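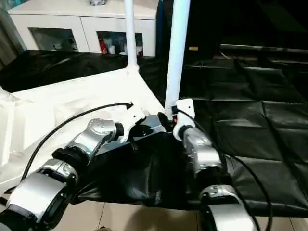 I own too much black and white fabric. I know this now because I spent most of a morning trying to put it away, and by 2 in the afternoon I'd mostly moved it from one flat surface to another.

The white sheets are the worst. A white sheet laid over a table looks crisp for as long as it takes you to turn around, and then it bunches along one side like it's trying to leave. I have ironed sheets. I have tugged them by the corners. The rumple always wins.

Black cloth is sneakier. You can crumple it up and push it to the back and it passes for a shadow - until you need it, when it shows you every crease it ever had. Quilted mats I forgive, as they come wrinkled on purpose.

My shelf from Funeck was supposed to solve all this. It holds 16 folded pieces, according to the box, which was clearly written by someone who folds better than I do. Mine holds nine and a sort of wad.

So the new plan is draping. Anything too big to fold goes over something else, and I call it a dust cover. Next month I tackle the cables, which have their own drawer and their own opinions about it.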